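Present: Kofi Korletey (chair), Ohemaa Tsikata, Ayuba Agyeman, Jailson Portela. Apologies: Iddrisu Abubakari.

Minutes of the October meeting were agreed with one change: the Cinholm run was 133 miles -- the draft had 33. 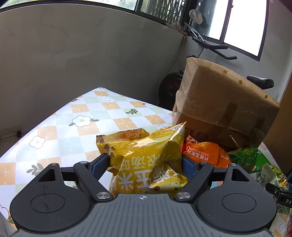
Stanham Classic Car Club -- Technical Section

Gearbox oil. Ayuba has had 3 quotes for a bulk order. Kpodo was cheapest at 50 litres. Agreed to buy.

Trolley jack. Seal leaking again. Jailson to fit a new one before the Lumcombe day.

Next meeting 7.30 pm, same room.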